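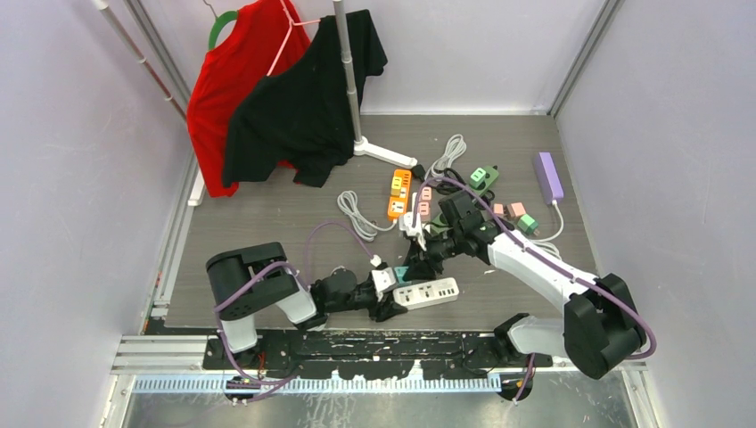 Rodeo Two-Arm Cell: Setup, Routine Care and Repair

Product page, Grestell Equipment
Part number for the complete cell: RD 3779
Last revised July 1, 2023

The Rodeo is an enclosed tabletop cell with two arms fixed to a common front plate. It is supplied to laboratories and training rooms that need a pair of arms to work on household items such as clothing, power strips, plugs and cables. This page covers installation, the regular care expected of the owner, and the parts that may be replaced on site. Programming is covered in the Mistden software manual, which is supplied separately.

Installation

The cell must stand on a level bench able to carry its full weight of 238 pounds. Leave enough clear space at the front for one person to reach both arm bases with a hex driver. The enclosure is shipped assembled. The arms are shipped in their own cartons and are bolted to the black mounting plate after the enclosure is in its final position.

Fit the left arm first. Start all of its bolts by hand before tightening any of them, then tighten in a cross pattern. Repeat for the right arm. The plate is drilled to hold the arms at a fixed spacing, and owners should not drill additional holes in it. Surface scuffs on the plate do not affect its function and are not covered by the warranty.

The outer cable of each arm must be strapped along the upper link with enough slack at the shoulder for a full turn of the base joint. Move the arm by hand through its whole range with the power off. If the cable pulls tight at any point, release the strap nearest the shoulder and set it again. The slotted channel in front of the plate is intended for cell wiring only. Cables used as work items should be kept out of it.

Work items and floor

Loose items may be placed anywhere on the floor panel that both arms can reach. Power strips used as work items must never be connected to a supply while the arms are enabled. Coiled cables should be secured with a tie or kept well away from the arm bases, where a loop can be drawn under the shoulder housing.

The garment rack is optional (part number RD 895). Its foot rests on the floor panel and is not bolted down. After any collision with the rack, stop the cell and check that the pole is upright before work is resumed.
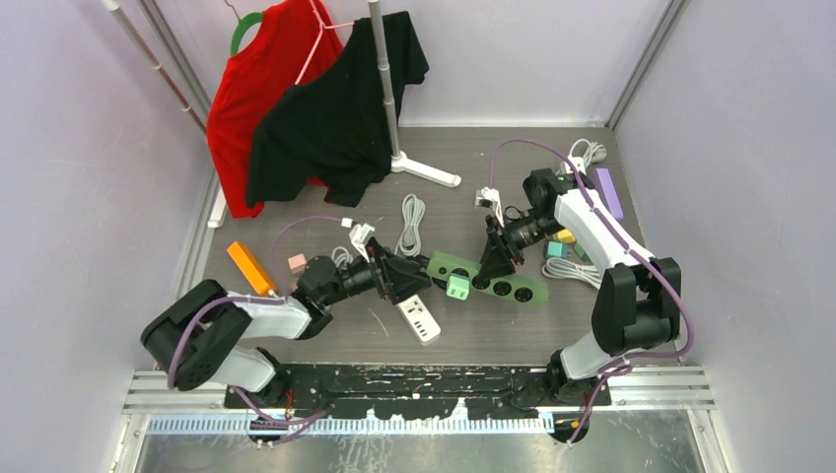
Sriwong wrote to ask whether both grippers may be allowed to work on the same plug and strip, given that the fingers come very close together and the default clearance in Mistden stops the arms before they meet. The laboratory had lowered the clearance once already and was reluctant to do so again without advice.

The clearance may be lowered for shared work, provided the speed limit is lowered at the same time and both arms have been calibrated that day. The setting should be returned to its default when the task is changed. A cell left at reduced clearance will not pass its annual inspection, which Grestell carries out each April for owners under a service agreement.

Routine care

Before each day of use, check the gripper fingers for wear at the tips and confirm that they close evenly. Wipe the fingers with a dry cloth. Solvents will damage the pads.

Once a week, vacuum the floor panel and the slots of the cable channel. Lint from clothing collects in the channel and at the wrist joints. Remove it with a soft brush. Compressed air must not be used near the joints.

After some 968 hours of operation, replace the finger pads on both grippers, even if only one pair shows wear. Mixed pads give different grip readings and will cause calibration errors.

Repair on site

Owners may replace finger pads, cable straps, outer arm cables and floor panels. Power must be disconnected at the wall before any of this work. When an outer cable is replaced, photograph the old routing first, and calibrate the arm before returning it to use.

Shoulder and wrist housings must not be opened. An arm with a fault in either joint is to be unbolted and returned to Grestell in its original carton. The remaining arm may be used alone after the single-arm setting has been selected in Mistden.

Requests for parts should state the cell serial number, the side of the arm concerned and the current hour count.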